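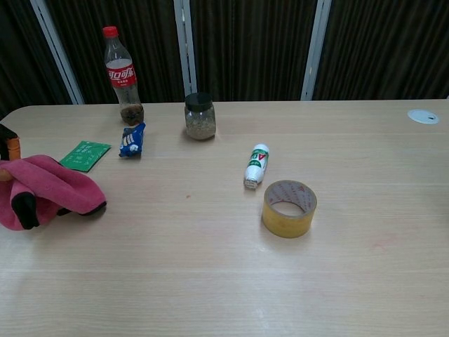
Workshop notebook, October
Posted by the sound and projection desk

Second pass at the stream for the Cheon one-act. Picked up where we left off, with the lip sync problem in the kitchen argument.

The drift is in the audio path. I played a clap track through the Flokeo desk and straight into the recorder, and the two were together at the start and visibly apart after 30 minutes. The desk was clocking itself. Set it to take clock from the Nemon box and ran the same track again. No drift that I could measure. Left the setting saved as the default so it comes up that way on power-on.

Actors' mics: the mother's pack rustles whenever she sits. Moved it from the waistband to the small of the back, taped flat. Better, still a scrape on the second sit. Wardrobe to look at the lining.

Rolled off the low end on both leads. The father's voice thins out if I go any higher than I have, so I've stopped there and will live with the heating rumble under his long speech. Could ask for the heating off during Scene 2. Last time the cast complained by the interval.

Lighting for camera is a separate headache. The state we like from the seats reads as mud on the stream. Brought the side light up and took the top light down a touch, and faces came back. The blue wash for the phone call still clips. Try it at half with a paler gel before touching the camera settings again.

Cue sheet: old cue for the train is now too early, as the pause before it has grown in rehearsal. Moved to the line "you never asked". Whoever is on the book, please mark it in the prompt copy too. Mine is in pencil.

Clistex upload test failed twice on the house line, then went through after I dropped the bitrate. Want a full-length test before we sell a ticket on it.

To do
- spare tape, skin-safe
- paler blue gel
- full-length upload
- ask about the heating

Recent entries
Fixing the hum in the foyer speakers
Notes from the Nemon box set-up
Storing gel offcuts

We use cookies to remember your settings. Accept / Manage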